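August, bench notes, pick and place, afternoon

Godfrey wants something in writing before the Sallmont people ring, so I'm putting down what I think and he can soften it.

The question they keep asking is whether a machine can put the shopping away yet. My answer is still no. It can put away some shopping, on a clear desk, with one of us standing over it deciding what counts as done. I don't call that a chore. A chore is what you do while thinking about something else, and I haven't had a spare thought since lunch.

Boxes first. A stiff white carton held upright between the two pads is about as kind a job as you can give a gripper. Flat sides, square corners, it doesn't change shape when you squeeze. If we only ever showed visitors boxes we'd look very clever. Reiko says that's what Ciltness did at their open day, and I believe her.

Then there's anything wrapped. I've been arguing for crinkly plastic in the set for months and been told it's an edge case. Go and look in a kitchen cupboard. Half of what's in there is in a bag or a film of some sort, and a folded surface throws light back differently from every side. 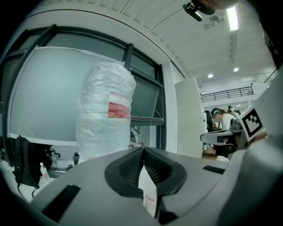 My worry is less the closing than the judging beforehand. A person picks up a wrapped roll or a bottle and knows before they've properly got hold of it whether the outside is going to slide over the inside. We do it with the fingertips and probably the ears. The pads have a decent texture, and texture helps with grip, but it doesn't tell the controller a thing.

Scores from the morning, wrapped items only: 11 tries, 3 I'd accept at home. Hiyori scored the same tries and got 10. We went back over it and the gap is all in the rules. She passes anything that leaves the desk and comes back down upright. I fail it if the wrapping has slipped or if I'd have to tidy up afterwards. Neither of us is wrong, which is the trouble with the number. Please don't send Sallmont the 10 without saying whose it is.

Misaki's point, worth keeping: a cluttered desk is the normal state of a desk. We shift things out of the way between tries without noticing, and that shifting is most of the work.

Things to do
- agree one scoring rule, written on the sheet, before the next batch
- 2 scorers for every wrapped item, no conferring
- Toshiko to ask Ishida if the softer pads can be had in the same size
- try the cartons again with the lid flap open
- stop saying "solved" about boxes

Godfrey read this over my shoulder and says I'd have been rude about the dishwasher. I would have. I still rinse the plates first.

Back on the wrapped set after tea. Amora want their loan bench cleared by five, so the carton tries may have to wait.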